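3.2 Gathering the examples

All examples come from simulation. No real-robot data at this stage, that is left for the Coltudwood trials. An operator drives both arms of the simulated robot through a task, we log joint positions, gripper opening and the head view at 20 Hz, and the run is kept or thrown out by a simple check on the final state. Each run starts from a fresh room: wall colour, floor, furniture and the objects on top are all drawn from the Rilthorpe asset set. Fig. 4 gives one such draw, with a chest of drawers as the work surface.

In total 3,171 runs were kept. A further 744 were dropped, mostly for objects knocked off the surface or for long pauses where the operator had lost track of the target. Pauses at the start of a run were trimmed, pauses in the middle were not (see 3.4).

Object choice is deliberatly odd. Early sets used only boxes and mugs and the policy learned to go for the biggest flat side, so we added shapes with wings, rims, straps and so on. Things that don't belong together, on purpose. Sizes are left as they come in the asset set, even where a helmet ends up sharing the top with small items and leaves little room for the fingers.

Both arms are always rendered, also in one-handed tasks. The idle arm can block a good part of the view and we did not move it out of the way or mask it. Masking was tried on 164 runs with the Viletell segmenter; made no clear diffrence and slowed loading, so dropped.

Labels: one short sentence per run, written by the operator straight after. Spelling not corrected. Runs with no sentence get the task template instead.

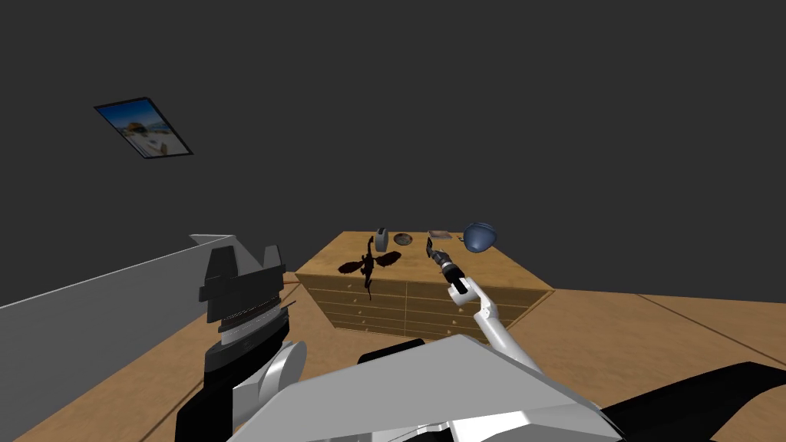
Fig. 4. Robot's view in one simulated room, right gripper over the top of the chest, left gripper in the foreground.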